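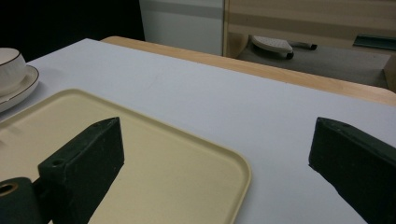 图片来源:Brullutora 餐饮与后勤服务部

【1/8】本部门自六月起在 Corton 园区推行收餐与备餐环节的自动化改造,项目名称为 Akanda。改造涉及杯碟归位、托盘整理、餐具分拣等工序。现就岗位安排及同事普遍关心的事项,在此分条说明。

【2/8】改造前,Corton 园区餐务组共有同事20名,分早、晚两班。托盘与杯碟的整理长期依靠手工完成,动作重复,午间高峰时尤为集中。去年的内部问卷中,手腕与肩部不适是餐务组填写最多的一项。

【3/8】Akanda 项目的第一阶段为动作采集与示教。由熟悉工序的餐务组同事使用手持夹爪,按日常习惯完成取放、叠放和摆盘,所得数据用于训练后续设备。参与示教属自愿报名,示教时间计入正常工时,并按技能岗标准发放津贴。截至目前,已有16名同事完成培训并参与示教。 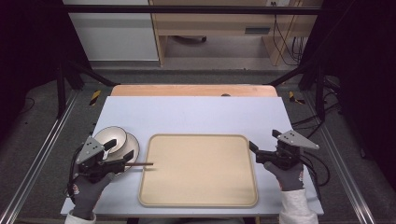

【4/8】示教工作对经验的依赖程度高于预期。盘子先拿哪一只、从哪一侧下手、托盘放在什么位置,过去靠老同事口头传授,各班做法也不一致。项目组与两班同事共同梳理,形成操作条目246条,已编入新版作业手册。手册初稿由餐务组审定,工程人员仅负责格式与编号。

【5/8】关于岗位:本阶段不因自动化改造裁减人员,现有劳动合同继续履行。餐务组新设示教员、设备巡检员、质量复核员3类岗位,优先由组内同事转任。未转任者保留原岗位,班次与薪级不变。确需调整班次的,部门将提前一个月书面通知本人。

【6/8】关于工作量:部分同事反映,示教期间原岗位人手偏紧,晚班收尾时间有所延后。情况属实。部门已从 Mudalia 园区调配人员支援晚班,并将示教时段统一改至下午两点至四点,避开用餐高峰。

【7/8】关于数据:采集内容限于手部动作与台面操作,不用于个人绩效考核,也不作为考勤依据。同事如需查阅本人参与的记录,或希望退出示教,可向班组长或人力资源窗口提出,退出后不影响原岗位待遇。

【8/8】第二阶段将在 Mudalia 园区试行,具体时间待第一阶段评估完成后公布。评估指标除作业效率外,另设劳动强度与员工意见两项,由餐务组推选代表参与打分。对手册条目或岗位安排有意见的同事,可于每日下午四点后到 Corton 园区一层服务台登记,也可在本条下留言,部门将统一答复。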